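Arm budget, round two

July 27, 2021

Quick one, I have a train in a bit and I promised Mostafa this would be up before the ordering window closes. Numbers later, complaints first.

So the lab wants a second arm. Everybody wants a second arm. I said fine, write down what it's for, and got back a spreadsheet with one column filled in. The column was "arm". OK.

Where we are. The quote from Lahlou came in and it's for the arm and controller only. No gripper fingers, no mount, no cable set past the short one. Shipping is a separate line and they won't hold the price past September. The Plulura quote is higher on the first page and lower by the time you get to the end, as it has the mount and the fingers in it and a person who comes out to do the install. I had to read both of them twice to work that out. Why can't these people use the same headings.

Mostafa Younis made a table lining them up item by item and I owe him lunch. If you are doing this for the first time, make that table before you talk to anyone on the phone. They are very good on the phone.

Stuff I forgot last time and am not forgetting now:

Power. The corner we want has one outlet, and the old arm's controller and the workstation are already on it. Electrician has to come. Facilities says six weeks, so put the request in before the purchase order, not after.

Floor space. I taped it out. Reach circle, then the keep-out line around it, then somebody tried to open the cabinet. We're moving the cabinet.

Spare fingers. We went through two sets in the first year, mostly from pressing into the tabletop when the height was set wrong. Buy spares with the arm. Buying them alone you pay the shipping again and wait for ever.

Table. Do not let anyone talk you into using a desk from storage. Ours wobbled and we lost a good chunk of the spring to recalibrating before I finally put a level on it. Proper heavy table with bolts, in the budget, its own line.

Training. Hotico does a two day course and it's decent but it's priced per head, so send 2 people and make them teach the rest. Got that wrong last year.

Service contract. Still arguing. My feeling is skip it the first year while the warranty runs and put the money in a repair line. Mostafa thinks that line will get raided for laptops. He's probably right, it got raided for laptops last time.

Now the part I wanted to write about, which is that maybe we don't buy until the winter. I know. Hear me out.

Most of what's on the wish list is tabletop pick and place. Kitchen things, thin things, things with handles. A lot of that we can work out in simulation first and find out what hardware the tasks want before paying for it. We've been running the kitchen table set in sim on the workstation we have, costs us electricity and somebody's patience. Grirby has a render license deal for small groups, $227 a seat, and we need 2 seats. Compared to an arm that's a rounding error. 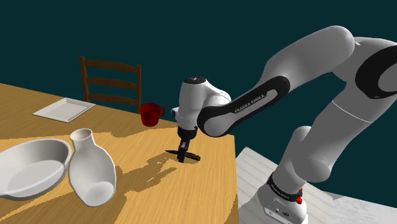 And it already changes the shopping list. I'd put the big parallel gripper down for everything, but look at flat stuff. A knife flat on a table gives you hardly any height to work with, so the fingers have to come right down to the wood, and that's exactly how we chewed up the real ones. So thin fingertips, or a softer pad, or a force sensor at the wrist. The sensor is the expensive answer. I'd like to know we need it before I ask for it, I only get to ask once.

Also reach. If the tasks put a bowl at the near end and a tray at the far end then base placement matters more than I thought, and a mount we can shift along a rail might beat a fixed one. Plulura can do a rail, Lahlou wasn't sure and said they'd get back to me. They have not gotten back to me.

What sim won't tell us: friction, cables snagging, how loud it is, whether the floor is flat (it is not flat). So I'm keeping a chunk back for surprises. Last time I kept nothing back and we bought clamps out of the coffee money.

Plan as of today then. Electrician request goes in this week. Get the seats. Run the flat object tasks and the far reach ones, write down every time we wish we had a different finger. Ask Plulura if they'll hold the quote. Decide in September, order one thing, once, with the spares in it.

If you've bought fingers from anyone that survived a year of students, leave a comment with the supplier, and what you paid if your allowed to say. Will put up Mostafa's table when he's taken our account numbers off it.

OK train.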